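Search chapters, glossary, index

Catering Basics for Small Venues
Chapter 6
Glassware: Trays, Counts and the Clear-Down

Before you start this chapter

You should have done Chapter 5 (plates and flatware) and have your count sheets from it. If not, go back. The sheet is the same, only the columns change.

Glasses are where small venues lose money. Not in one big crash – in ones and twos, all month long. The practice venue in this book, Sterkgate Hall, began January with 600 glasses on the shelf sheet and ended it with 530. Most of the missing ones never got written down. A few got chipped and thrown out, a few went home with guests, a few are likely still behind a radiator someplace.

So: the tray. Everything in this chapter hangs on it. A tray is how glasses move, how they get counted, and how a mixed lot gets sorted into something you can put away.

What you will be able to do by the end
– load a tray so it can be lifted level
– sort a mixed lot by height, then color, then surface
– fill in a Hoten sheet without going back to check
– say when a glass comes off the tray and goes in the chip bin

6.1 Starting a tray

Put the tray down first. Sounds obvious, watch people for an evening and you'll see them holding it in one hand and stacking with the other. Flat surface, clear space on all sides, raised rim up.

First glasses go toward the far edge. Tall ones back there, if you have tall ones. Then you aren't reaching over them for the rest of the job and knocking them with your sleeve.

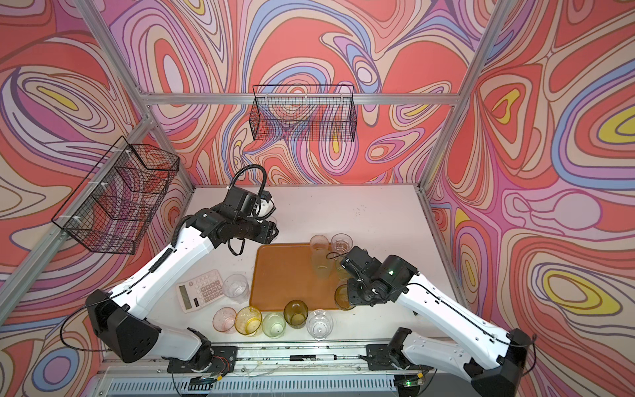 Next the ends. An end glass is the one that tips when the tray is lifted crooked, so give it something squat if you can. If all you have left is tall, move it in a place and put a short one outside it. Takes a second. Keep the rim itself clear – a foot resting half on the rim feels stable until someone walks with it.

Do not stack glass in glass. Some plastic tumblers are made for it, plenty are not, and they jam. Once two are jammed you are twisting them apart over a full tray, and that is how you lose four.

Key terms

Footing: the part of the glass that touches the tray. Heavy base, good footing.
Row: glasses side by side along the long edge. Back row is the one furthest from you.
Mixed lot: any tray with more than one kind of glass on it.
Stray: a glass left off the tray, on the table or anywhere else.

6.2 Filling the rows

Back to front. Finish a row before starting the next if you can, though with a mixed lot you mostly can't, the widths are all different. Rows will wander. Fine. What matters is that you can see every rim and that you can still get fingers between the last glass and its neighbor.

A full tray of mixed tumblers is a good test. Clear cups, pale green, amber, dark olive-brown, all on one orange tray – the eye skips the clear ones every time. They take on the color of whatever is under them or next to them. Trainees count the dark ones right and come up short on the clear. Count rims, left to right, one row at a time, out loud if you have to.
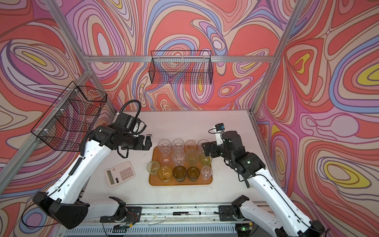
6.3 Sorting by height, color, surface

Three passes. Do them in this order.

Pass 1, height. Tall at the back, short at the front. You are only looking at the tops.

Pass 2, color. Within each row, bring like next to like. Clear with clear. Greens together, ambers together. Don't argue over yellow-green or green-yellow, pick one and keep to it for the whole shift, and tell the next person which.

Pass 3, surface. Smooth, ribbed, faceted, dimpled. This is the pass people leave out and it's the one that helps most at the sink. Dimpled and hammered glass holds dried drink down in the texture. Faceted bases hold it in the corners. Smooth ones can go straight through. If the textured ones are already standing together you can soak them as a group and get on with the rest.

Look down into them while you're at it. From above you see the base, and the base tells you more than the side does. Cloudy patches, lime, a dot of old label glue. Side on, the same glass can look perfectly clean.
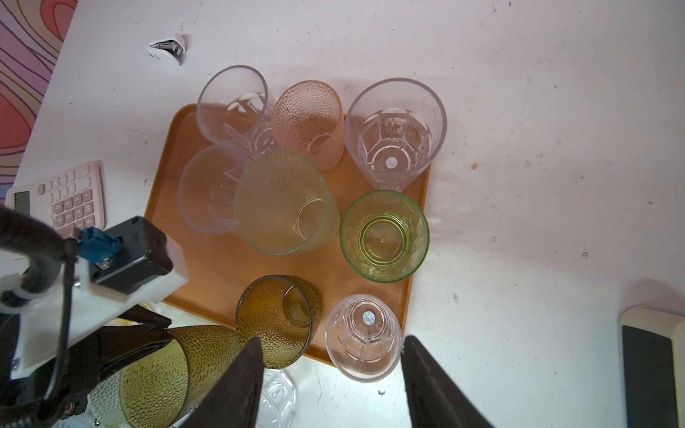 Fig. 6.3 Mixed lot from above, with strays beyond the lower edge of the tray. Clear, pink, green and amber-olive.

Strays are counted seperately and go on the second line of the sheet. Do not squeeze them onto a full tray to make the number look neat. Second tray, or second trip.

6.4 The Hoten sheet

One line per tray. Tray number, total, strays, chips. Initials at the end of the line and not at the bottom of the page, because pages get swapped half way through a shift. The blank is form 3453 in the back of the book, copy as many as you need.

Some venues use the Chuang sheet instead, with a column for each color. More work, better if you own matched sets. With mixed tumblers it slows you down for not much. Jultum crews carry both and decide at the door.

Whichever you use – write the number before the tray moves. Once it is at the sink there are wet hands and no pen.

Check yourself

Load one tray from a mixed lot. Count it. Walk away for 2 minutes, come back and count again from the other end. If the numbers don't match do not average them, start over with the back row.

Then swap trays with a partner and fill in each others line. Keep both sheets, you'll need them for section 6.5, chips and cracks.

Share this chapter | 2 comments

We use cookies to remember your page and reading settings. Accept Manage choices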